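Household Water Use in Bevwood: Results of a Student Survey
Final report, submitted 8 September 2018

1. Background

The town of Bevwood draws its water from the Inholm reservoir, which also supplies the neighbouring district of Flukamden. Over the past several dry years the level of the reservoir has become a regular subject in local news, and restrictions on garden watering have been in force each summer. Less attention has been given to water used indoors. The present project set out to learn how households in Bevwood use water inside the home, how much they believe they use, and whether simple changes would be acceptable to them.

The project was carried out as part of the second-year Environment and Society course. It was approved by the course coordinator before any contact with residents took place.

2. Method

A printed questionnaire was delivered to 900 households in three neighbourhoods: the old town centre, the Figueroa estate and the streets behind the railway yard. Residents could return it by post or leave it in a box at the public library. In total, 600 completed forms were received. Forms with more than four blank answers were set aside.

The questionnaire asked for the number of people in the home, the age of the main bathroom, the type of toilet flush, the usual length of a shower and the number of laundry loads in a week. Respondents were also invited to copy the usage figure from their most recent water bill. Many did not have a bill at hand, and renters whose water is included in the rent could not supply one at all. This is the main weakness in the data.

A smaller group of households agreed to keep a diary through the month of August. Each received a kitchen timer and a sheet to be filled in every evening. It should be noted that August is a month in which garden use may be unusual, and the diary therefore covered indoor taps only.

3. Findings

The bathroom was the largest user of water in nearly every diary. Showers came first and toilet flushing second. Laundry was third, although in homes with young children it sometimes moved ahead of flushing.

Respondents were generally poor judges of their own use. Those who supplied a bill figure had, in most cases, guessed well below it on the previous page. The widest gap came from a household on the Figueroa estate which guessed 2620 litres for one week and afterwards reported a metered figure of 3147 litres. The family wrote in the margin that they suspected the cistern was leaking, and later had the inlet valve replaced.

Older single-flush toilets were common in the old town centre. On the Figueroa estate, where the houses are newer, dual-flush models were the norm, but a number of residents reported that they always pressed the larger button out of habit. One wrote that the symbols on the buttons had worn off and that no one in the family could remember which was which.

Attitudes to change were favourable on the whole. Residents were willing to shorten showers and to fix dripping taps. They were less willing to pay for new fixtures, particularly where they rented. Several asked why the rebate offered in Flukamden was not available on their side of the district boundary. The project group was unable to obtain a clear answer to this question.

4. Recommendations

The group recommends that the rebate for dual-flush toilets be extended to Bevwood, that landlords be permitted to apply for it directly, and that water bills show weekly use per person in litres. A free leak test, using a few drops of food colouring in the tank, could be offered through the library at little cost. If no one flushes and the colour appears in the bowl, the seal is leaking.

5. Presentation of results

The results were presented to residents in the library meeting room. Copies of the questionnaire and the summary tables – without names or street numbers – were left at the front desk.

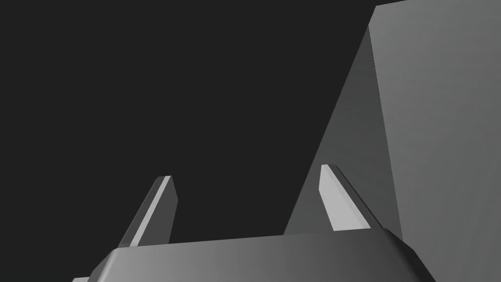
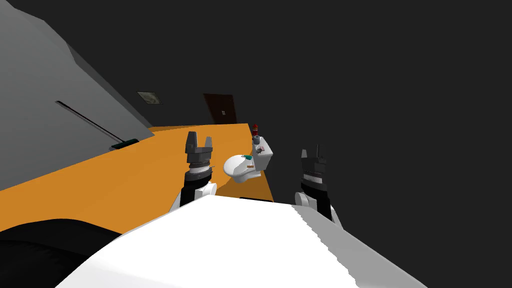 Julián Esteban replied that the rebate would do little for the old town centre while the supply pipes there went unrepaired, and that a household could change every fixture it owned and still lose water between the meter and the kitchen. He asked that the pipes be included in any further survey. The group accepts the point. The questionnaire contained no question on pipe age, and most residents would have had no means of answering one. A request for the relevant records has been sent to the district office.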